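From: R. Aldous
To: outdoor-nav list
Subject: Re: [outdoor-nav] driving data by hand, how much is enough?
Thursday, 16:10

On Tuesday the Somdale group wrote:

> We've now driven the canal route by remote control 149 times and the
> policy follows it end to end with no help. Our feeling is that another
> 200 runs, spread over the other paths on the site, would be enough to
> call this a general path follower. One operator with a gamepad can do
> 6 runs in an hour, so it's cheap. We'd like to hear from anyone who
> thinks the number is too low, and whether people see any reason not to
> drop the map altogether.

Yes, I think the number is too low, but I also think you're counting the wrong thing, so let me go on for a bit.

I went through the runs you shared. They are tidy, well driven and very much alike. Most of the time the operator is doing almost nothing with the stick, and on the waterside stretch I'd be surprised if they were doing anything at all.

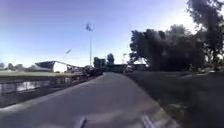 A straight path with a kerb on one side and grass on the other will teach a robot to go straight. I could write that controller in an afternoon with no demonstrations, and it would score nearly as well on your held-out runs, which come from the same path. Has anyone tried it? I mean that as a real question. When we were at this with the Jokberg base we found that a policy fed a blank picture got most of the way down our own straight, and we had been showing that straight to visitors for months.

The second thing is who is driving. A person with a gamepad sees further and thinks further ahead than the policy will. They ease over early for something they have noticed a long way off, and the log records a small steering change with nothing near the robot to explain it. Multiply that by 149 and you have taught it a habit with no reason attached. I'd want to know whether your operator was walking behind the robot or watching the feed. The write-up says "teleoperated" and leaves it there. If they were walking behind, they could see things the camera couldn't, and those runs ought to be kept apart from any that were driven on the feed alone.

Third, nobody in your set ever makes a mistake. Good drivers are a problem here. The robot will drift at some point, and it will then be looking at a view it has never been shown, at an angle your operator would never have allowed. We ended up with a rule at Pristthorpe that one run in three had to start badly: nose towards the verge, or half a metre over, or pointing the wrong way. The operator then had to bring it back. People hated doing it and it looked awful in the videos, but those were the runs that helped. Keep them away from the water, obviously, and have someone within reach of the stop button.

Then there are the places where a path stops being a corridor. This is where I part company with you on the map.

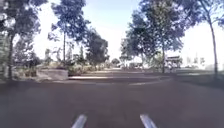

On open tarmac with a kerb running across in front of you, there is more than one sensible thing to do, and which is right depends on where you are meant to be going. The pictures don't hold that information. If half the runs go one way and half the other, the policy will either pick whichever was driven last week or split the difference, and the middle is a kerb. You need to feed it the goal in some form, and a rough map is the cheapest form I know. I wouldn't throw it out on the strength of one route.

Light bothers me as well. Strong sun and heavy tree shade can put bright bands and hard edges across plain asphalt, and I can't tell from the feed alone which are paint and which are sun. Were all the runs done on dry, clear days? If so, please do a batch in February before anyone says "general".

I know Koskela will be quoted back at me, so I'll get in first. They got a decent result from 600 runs. They also had six operators, several seasons and a planner underneath doing the dull work, and that last part always seems to get left out when people pass the number on.

What I'd like to see, before another 200 runs of the same kind, is how often someone had to take over per kilometre on a path the operator has never driven. Post that figure, good or bad, and I'll happily argue about it. I'd also take the raw stick logs if you can share them - the smoothed ones hide most of what I'm asking about.

R.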